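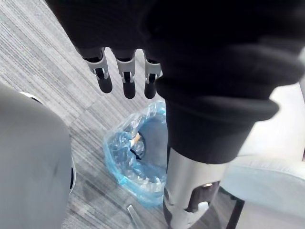 Reading time: 3 minutes

Progress Report to the Brarkard Fund: Room Waste and Floor Care at Tradis House

Reporting period: second half of the grant year, closing in December
Submitted by: Mbali Botha, Facilities Services

1. Purpose of the grant

The Fund's support was requested to replace the mixed collection of wastebaskets in the rooms at Tradis House with small lined bins, to supply the liners for one year, and to establish a common routine for emptying the bins and cleaning the floor beneath them. Before the grant, many rooms had unlined baskets that were washed by hand at irregular intervals, and complaints about odor and residue were recorded in most months.

2. Work completed

Small bins have now been placed in 58 rooms. The remaining rooms, all on the upper corridor, are awaiting the end of painting work and will be equipped once the floors have been returned to use. Bins are kept on the floor within easy reach of the desk or worktable, clear of the door swing and away from heaters. Occupants may move them within the room but are asked not to take them into the corridor.

Light blue translucent liners were selected in preference to black. Staff can see whether a bag needs changing without handling it, and a liquid spill at the bottom is noticed before the bag is lifted. The liners were ordered from Cele in a single delivery of 4,000 and are held in the ground-floor supply closet. According to the closet log, 2,068 had been issued by the end of the period.

The written routine was revised twice after comments from the evening team. It now asks staff to fold the liner fully over the rim, press it down inside the bin so that it does not trap air, and gather any loose edge close to the sides. Where a liner is too large for the bin, the surplus tends to spread onto the floor and can be caught by a shoe or a broom. Staff are to lift the bin, sweep beneath it, wipe any marks, and return it to its place before fitting the new bag.

3. Difficulties encountered

The principal difficulty has been liner size. The bags supplied are generous for a small bin, and the amount of plastic left outside the rim varies considerably from one person to the next. A smaller size was requested as a sample, but it split at the seam when filled with paper towels and was not adopted. We are now discussing an intermediate size with Cele — the price difference is modest and can be met from the existing supplies line.

A second matter concerns schedules. Rooms used after 6 p.m. were often missed on the evening round, and their bins were full by the following morning. An early round has been added on Monday, when the problem was most frequent. Other days remain under review.

4. Use of funds

Spending on bins is complete apart from the upper corridor. Spending on liners is within the approved amount. The training line is underspent, as sessions were held during regular shifts. We request permission to carry the unspent portion forward to the purchase of long-handled brushes and dustpans, several of which are worn.

5. Next period

Planned work consists of equipping the upper corridor, settling the liner size, and conducting a walk-through of all rooms with the Trikard building office. The walk-through will record bin placement, the fit of the bag, and the condition of the floor underneath. Findings will be attached to the final report, together with the updated supply log.

Questions concerning this report may be directed to Mbali Botha at the Facilities Services office.

We use cookies to improve your experience on our site. By continuing to browse, you accept our use of cookies.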